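I moved out of the apartment on Teixeira Street in December, after eleven years, and I have been meaning to write down how the paperwork side of it went. My sister is moving next spring and keeps asking me, so she can read it here.

The first mistake was starting with the kitchen. I packed plates for two evenings and felt like I was getting somewhere. Meanwhile the papers were in four different places: a drawer in the hall, two shoeboxes on top of the wardrobe, and a plastic bag hanging on the back of the bedroom door. When the landlord's office asked for the original inventory, I had already taped up the boxes that were sitting in front of the wardrobe.

The inventory mattered more than I expected. It listed a crack in the bathroom sink that was there when I moved in. Without it I would have been charged 242 dollars for the sink. Renata Wasilewska, who handles move-outs at the office, told me most people can't find theirs. She was fair about it once I showed her the page, and she took the charge off while I was standing there.

So papers first. What I ended up doing was sorting everything onto the floor by who it came from, and not by year. Years are useless when you need something. If the gas company calls, you want the gas pile. I had a pile for the apartment, one for the car, one for doctors, one for work, and one for the bank. Everything else went in a sixth pile that I looked at last and mostly threw out.

I kept pay stubs and tax papers, anything to do with the lease, vaccination cards, the car title and my school diplomas. I threw away manuals for things I no longer own, every envelope, and bank statements I could get online. The shredder at my brother-in-law's house overheated after 70 sheets and had to rest, so that took a whole evening with a lot of television in it.

Then there were the address changes. I made a list on one sheet of paper and crossed things off in pen. The bank took five minutes. The dentist took two phone calls. The car insurance went up by 28 dollars a month, because Uston is apparently a worse place to park than Hukton. I argued and got nowhere. The magazine I have subscribed to since college is still going to the old place, and the new tenant, Murali Gounder, has been kind enough to keep them for me. I owe him a coffee.

The movers were three men and a truck for 347 dollars, stairs included. They were quick. They broke one lamp and told me before I noticed it, and took the cost off the bill. I would use them again. I carried the papers myself in the front seat of my car, along with my passport, the keys and a change of clothes.

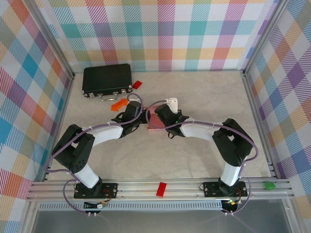
Uston, December

A hard case that lies flat and latches shut is what I would recommend to anyone for this. Cardboard folders slide around and spill the first time you brake. Mine fits under the bed in the new place, and I have kept the same five piles in it, each in a paper sleeve with the name written on the top corner.

The new apartment is smaller and the heat works. I still have boxes in the hallway and I haven't found the can opener. The kitchen window looks at a bakery that starts up at 4:30 in the morning, and I wake up when the delivery door goes. I thought I would mind that more than I do.

I'm waiting on the deposit now. Renata said three weeks. I'll add a line here when it comes.

Comments

Duyên Võ
The sink thing happened to me, except it was a closet door and I had no inventory. Paid for it. I take pictures of every page now on the day I sign.

Welington Prado
Did you have to tell the county separately for the car? I moved in the summer and only found out when the renewal didn't come.

Reply from the author
Yes, separate form. I did it at the counter the same day as my license.

Ivone Medeiros
I'm the sister. I have started with the kitchen. Please come over and bring your pen.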